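Let the parish councils speak up

I went to the July meeting at Hokham expecting to nod off. I stayed until ten at night, and I'd go again tomorrow!

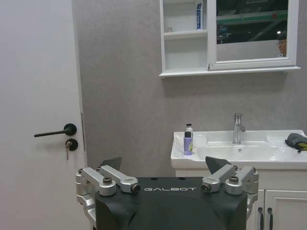 Forty-three people turned up to argue about bus fares. Yayra Nyarko, in her first term, took every question standing.
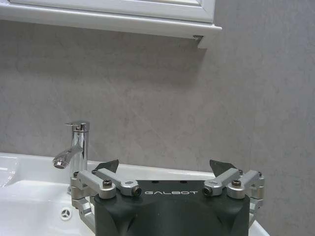 Gomham closed its meetings to questions last year, and I think that was a mistake. People will sit through a budget if they can answer back.
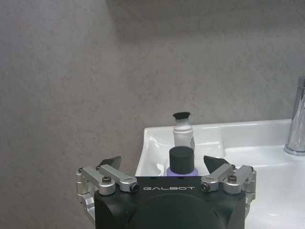
So give parishes a real say over buses, and a bit of money to go with it. Hokham is ready.

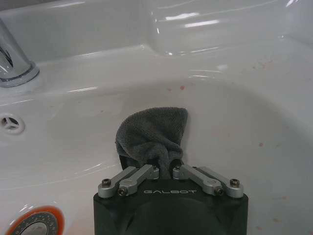
A dark grey cloth in a white bathroom sink

Go to your next one. Take a question with you.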